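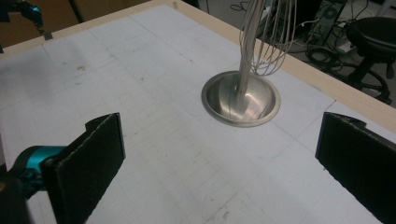

A stainless steel bowl and balloon whisk on a gridded tabletop.

Mixing Bowls and Whisks: Frequently Asked Questions

The Brusano Household Skills Center lends basic kitchen equipment to enrolled participants and to member households. The questions on this page are those received most often at the equipment desk. Questions about course fees and enrollment are answered on a separate page.

Borrowing

Who may borrow a bowl and whisk?
Any participant enrolled in a current course may borrow one bowl and one whisk at a time. Member households may borrow up to two sets. A membership card must be shown at the desk.

How long may equipment be kept?
The standard loan is one course session. Overnight loans are available on request and must be returned before 10:00 a.m. Equipment borrowed over the December closing period may be kept until the Center reopens.

How large is the collection?
The current inventory lists 3,046 items, of which 100 are mixing bowls and 40 are balloon whisks. Participants in large courses may be asked to share a whisk.

May I reserve a particular bowl?
Reservations are accepted by size and type only. Individual bowls are not held for individual borrowers.

Choosing and Using Equipment

Which bowl should I use for whipping cream or egg whites?
A deep bowl is recommended. Shallow bowls with a wide rim are suitable for beating one or two eggs, combining a dressing, or stirring dry ingredients, but they allow cream to splash over the side when it is beaten quickly. Stainless steel bowls may be chilled in the refrigerator before use.

What is a balloon whisk, and how does it differ from the other whisks?
A balloon whisk has long wire loops that curve outward to form a rounded head. It is intended to bring air into a mixture. The flat whisks in the collection are intended for sauces and gravies made in a pan. Please state which type is needed when making a request.

May I leave the whisk standing in the bowl?
A whisk may rest in the bowl between steps, provided the bowl is on a level surface away from the edge of the table. A large whisk can tip a light, shallow bowl if it is knocked. When the bowl is to be carried, remove the whisk first.

May I use an electric hand mixer in the steel bowls?
Yes, at low speed. Metal beaters will leave fine marks on the inside of the bowl, and these are treated as ordinary wear. Hand mixers are not permitted in the glass bowls.

May the steel bowls be used over a pan of simmering water?
Yes. The rim becomes hot and must be held with a dry cloth or an oven mitt. Steel bowls may not be placed in a microwave oven.

Tabletops

Why do some tables have a grid?
The grid is a guide for setting out equipment and for measuring rolled dough by eye. Participants are asked not to add lines or notes of their own.

Should the table be cleaned before use?
Yes. Wipe the full surface with a damp cloth and dry it before food is prepared. Dough and other food must be placed on a board or mat and may not be worked directly on a marked tabletop. Smudges that do not lift with a damp cloth should be reported to the desk. Abrasive pads must not be used.

Cleaning and Return

How should the bowl be washed?
Wash by hand in warm water with dish soap, rinse, and dry at once with a soft cloth. Water left to dry on polished steel leaves spots. Steel wool and chlorine bleach must not be used.

How should the whisk be washed?
Rinse it promptly after use, before egg or batter hardens on the wires. Clean between the loops with a narrow brush, paying attention to the point where the wires enter the handle. Shake off the water and allow the whisk to dry fully before returning it.

What if an item is damaged?
Report it when the item is returned. No charge is made for scratches or dull patches. A bowl with a bent rim or a whisk with a loose wire will be withdrawn from use, and the borrower may be asked to contribute to its replacement.

May I donate equipment?
Donations of clean metal bowls and whisks are accepted. Nonstick bowls with worn coatings are declined.

Contact

Loans and reservations: Pendo Swai, Equipment Desk
Damage reports and donations: Teguh Liem, Inventory Office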